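Moving with two kids, what to do with the small things?

Posted by Manee Bunnag, 18/05/2019

Hello everybody. We are moving to a smaller apartment in Kamolrat next month and I am already tired. The furniture is easy, the movers from Pamik take it. My problem is the small things. We have toys in every room, kitchen pieces mixed with them, hair clips, batteries, keys that open nothing. My children are four and seven. When I try to throw one thing away, they remember that they love it very much.

Did somebody do this before and can tell me how to sort it without crying (theirs or mine)? And is it better to sort before the move or after? My husband says after. The movers charge 90 for each extra trip, so I would like to bring less.

Kittipong Siriwan

Sort before. We did it after, and in December we still had eleven boxes in the hallway. Also tell the movers the number of boxes early, they don't like surprises.

Samran Luangrath

I agree with Kittipong, but I want to add how we did it, because "sort before" sounds easy and it is not.

First, do not sort by room. Sort by kind. All the cars together, all the dolls together, all the kitchen pieces together. When my daughter saw all her plastic animals on one blanket she was surprised herself, and she chose the ones to give away without me saying a word.

Second, use open bins and not bags. In a bag everything disappears and you forget what you decided. We had two bins next to each other, one for keeping and one for "I don't know yet". The second one is important for small children. They can put a thing there and it is not lost. After a week we looked again and most of it went to the school sale.

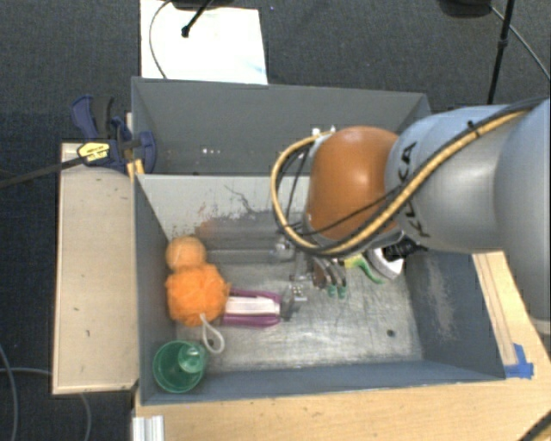 Do only a short time each day. We stopped after one bin, even when I wanted to continue. My son is five and after half an hour he starts to take things back out — then you have more than in the beginning.

For the keys and batteries, do it alone at night. Children don't need to be there for this. Old batteries you can bring to the Skonia shop near the bus station, they have a box by the door. Please ask first if they still take them, I was there last year.

One more thing: keep one small box for each child that you don't touch and don't check. They carry it themselves on moving day. Ours had stones inside, mostly, but there was no crying in the car.

Amnuay Kongkaew

Just throw it when they are at school. They forget in two days.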